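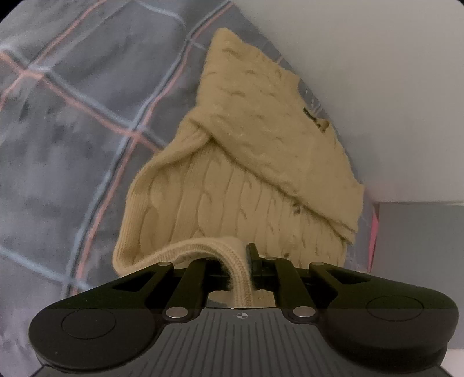
Knitting Frequently Asked > Cables and Aran Stitches

Cables are the most fun you can have with two needles, and if you're reading this page you're probably close to trying them. All you're doing is working stitches out of order, so that one group passes over another and the fabric starts to twist. Once you know that, a finished sweater gets a lot easier to read. Look at the braided columns running down the tan one and you can see the strands braid and twist across the middle of the garment. Below are the questions we hear most at the Simard Street knit nights, with the answers we give at the table.

Is my first cable going to be a disaster?

Probably not! If you can knit, purl and count to six, you have everything you need. Start with a swatch or a headband. A 6-stitch cable on a purl background is the classic first one, and it looks far harder than it is.

Do I need a cable needle?

No, but please start with one. The little hooked kind stays put while you work the other stitches. People have used a pencil, a bobby pin and (once, memorably) a coffee stirrer. When the crossings feel natural, try going without. It's quicker, and there's a small thrill in letting live stitches hang in the air for a second.

What's the difference between a left cross and a right cross?

Where you hold the waiting stitches. Hold them in front and the cable leans left. Hold them in back and it leans right. A braid uses both, one after the other, and a rope keeps going the same way forever.

Which yarn shows cables best?

A smooth, round, springy wool in a light or medium color. We love Fulitz worsted for this, and the oatmeal shade is lovely. Fuzzy yarns make softer, blurrier cables, which can be gorgeous if that's the look you're after. Very dark yarn hides all your hard work and is tough on the eyes after supper.

Why is my cabled piece so narrow?

Cables pull the fabric in. A lot! If you swap a plain front for a cabled one without adding stitches, you'll end up with a sweater for a much smaller person. Swatch the actual cable pattern, wash it, let it dry flat, and measure that.

How much extra yarn should I buy?

Get 2 more skeins than you would for the same sweater in stockinette. Zandness, our all-over cable pullover, has 3,376 stitches in the yoke chart alone, and every crossing eats a bit more.

I crossed one the wrong way 12 rows ago. Do I have to rip it all out?

No! Knit to that spot, drop only the stitches in that cable, and ladder them down to the mistake. Cross them correctly and work back up with short double-pointed needles. It looks terrifying in the middle. Breathe, have a cookie, keep going. Your tension may be a little uneven there, and a good soak usually evens it out.

How do I keep track of rows?

Sticky notes on the chart, moved up as you go, always placed above the row you're on so you can see what you've already done. The Tandateck clicker is great too if you remember to click it. I don't, so I use both.

Can I block a cabled sweater?

Yes, gently. Pat it into shape on a towel and leave the pins for the edges. If you stretch it hard the cables go flat, and all that nice depth goes with them. Leave ribbed cuffs and hems unpinned so they stay stretchy.

Can I bring my project to knit night if I'm stuck?

Please do. We start at 7 p.m., and cable rescues are our favorite thing. Bring the chart with you, and the yarn label if you still have it.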